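Robot Reliability, Unit 9: The Success Flag

Read before the session. Bring the Mastia incident sheet with you.

The fault we are studying was logged in February on the Mastia two-arm cell. The controller reported 524 completed placements. Marietjie Ntuli went through the recordings afterward and found items released outside their target plates, each one marked as a success. The vendor's summary called this "minor calibration drift." I don't accept that, and by the end of the session I hope you won't either. Drift explains a bad placement. It doesn't explain a good grade for one.

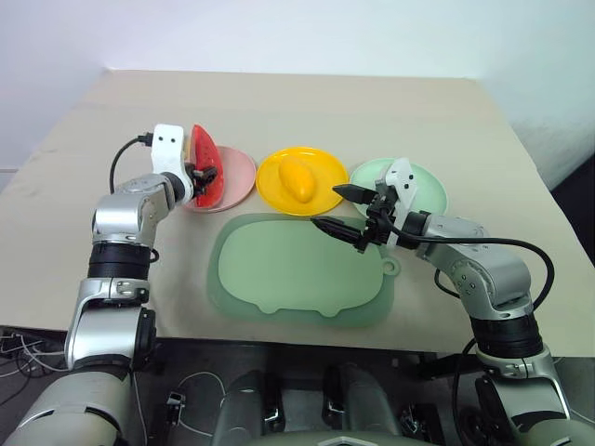 Look at what the success check reads. It wants two things: the wrist inside the target zone, and the fingers commanded open. Neither one is about the object. With the red watermelon slice still clamped over the pink plate, the first condition may already be met, and the second is a single command away. If the toy sticks to a finger pad or rolls off the rim, the flag goes up all the same.

Ayanda Modise's proposed fix is to wait 2 seconds and check the gripper width. Better, but it still says nothing about where the toy landed.

For discussion:
Which sensor on this cell could prove the system wrong?
Who should be allowed to clear a disputed flag?
Would you quote the 524 figure in a report?

Written answers to Reshma Zwane, one page.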